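Cuaderno de taller, Zastbridge. Banco de tintes y mordientes
viernes, 15 de marzo de 2024

Sigo con la serie de alumbre sobre lana Pelari. Quedaba pendiente de febrero el problema de la falta de uniformidad en las madejas del segundo baño, que Meifang atribuía al descrudado y yo a la temperatura de entrada. Hoy se separan las dos variables.

Material de partida: 200 g de lana peinada, dos cabos, en madejas del mismo lote. Pesadas en seco después de una noche en el cuarto de acondicionado. El higrómetro de ese cuarto sigue leyendo alto; corregido a mano con la tabla que está pegada en la puerta. Bülent Karakaya tiene pedido el recambio a Flornbridge y todavía no hay fecha.

Descrudado. Grupo A: jabón neutro, 46 °C, sin agitación mecánica, dos aclarados. Grupo B: igual pero con carbonato sódico al 1 % sobre peso de fibra. El agua de aclarado del grupo B salió turbia la primera vez y clara la segunda. La del A salió casi clara desde el principio, lo que no me gusta: o la lana venía más limpia de lo que decía la ficha o el jabón no está arrastrando la grasa. Guardada una muestra de cada aclarado en el armario bajo, con etiqueta.

Mordentado. Alumbre potásico al 12 % sobre peso de fibra, crémor tártaro al 5 %. Disuelto aparte en agua caliente y añadido al baño antes de meter la fibra. Relación de baño 1:30. Subida lenta hasta 85 °C, una hora de mantenimiento, enfriado dentro del baño con la tapa puesta. El termostato de la cuba pequeña se pasa dos grados cuando sube y luego tarda en volver. Para esta serie no importa mucho, para la de cochinilla sí. Anotarlo en la hoja de la cuba, que sigue con los datos del año pasado.

pH del baño al empezar: 3,9. Al terminar: 4,1. Electrodo calibrado por la mañana con los tampones 4 y 7. La pendiente está en el límite de lo aceptable; otra semana como mucho.

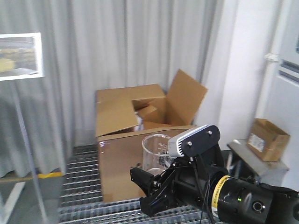 ¿Por qué se deja enfriar la lana dentro del baño de mordiente en vez de sacarla caliente?
Para evitar el choque térmico, que junto con el roce es lo que más favorece el enfieltrado, y para dar tiempo a que se iguale la fijación del aluminio entre el exterior y el interior de la madeja. Con madejas muy prietas la diferencia se ve a simple vista después de teñir.

Tinte. Gualda, planta seca troceada, 100 % sobre peso de fibra. Extracción de una hora a 80 °C y filtrado por tela doble. El extracto se llevó a volumen y se repartió a partes iguales entre los dos grupos, baños separados, misma placa, mismo tiempo. Entrada de la fibra a 40 °C en los dos casos. El agua es la descalcificada; la dureza del grifo ya nos estropeó una serie entera y no pienso repetirla para confirmarlo.

Resultado provisional, en húmedo: B más parejo que A. En A hay zonas pálidas donde iban las ataduras y algunas más que no coinciden con ninguna atadura. Si se mantiene al secar, Meifang Hou tenía razón y el origen está en el descrudado. La temperatura de entrada no explica esto porque fue la misma. Faltaría de todas formas un grupo C con carbonato y entrada a 60 °C para cerrar el asunto.

Ataduras: demasiado apretadas otra vez. Usar el ocho flojo con hilo de algodón, tres por madeja, y dejar holgura para un dedo.

Consumos. El depósito de agua blanda marcaba 3.000 litros a primera hora. No apunté la lectura final. La próxima vez, antes de vaciar las cubas.

Solidez. Las tiras para la prueba de luz se cortan cuando las madejas estén secas, media tira tapada con cartulina negra, en la ventana sur junto a la escala de azules. Las de lavado van con tejido testigo de lana y de algodón. Wan quiere los dos ensayos en el mismo informe, con las medidas de color sobre ovillo plano y no sobre madeja. El espectrofotómetro da valores muy dispersos con la madeja suelta, así que por mi parte conforme.

Pendiente:
Medir A y B en seco, cinco lecturas por muestra, girando el ovillo entre lecturas.
Repetir A con jabón de otro bidón.
Preparar grupo C.
Comprobar existencias de crémor tártaro; el bote abierto tiene grumos.
Baños agotados de gualda: guardados en frío para un segundo tinte con hierro. No tirar.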